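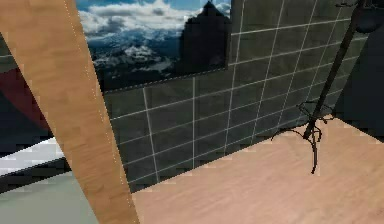
**Fundau Home Pack**, page updated Mon 11 June

Hi, I'm Renji, and I look after the house rules for Fundau, our simulated home for testing indoor robots. You get the rooms, the furniture and a rulebook of 28 checks (I wrote most of them, so blame me!).

My favorite is the doorway check. Your robot has to slow down before the opening and keep its arm tucked until it's all the way through. Then it can head for the dining table, where bottles and bowls are fair game but the chairs have to stay put. 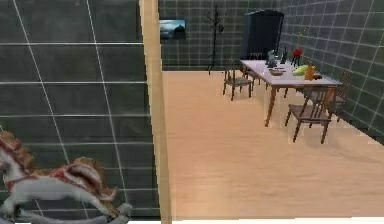
## Rules for tight spots

Around the sofa I'm stricter. Top speed is 300 mm per second, and any contact stops the run and goes in the log, even a gentle brush against a cushion. Please don't switch that off to get a nicer score! Calum Cruickshank tried 35 runs with it off and we binned the lot. 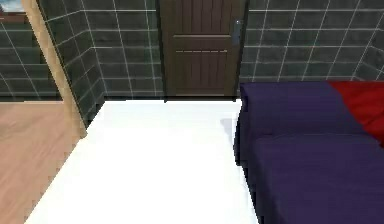 *Purple sofa and brown door, Fundau Home Pack*

Logs export as plain text, and the rulebook comes with every license.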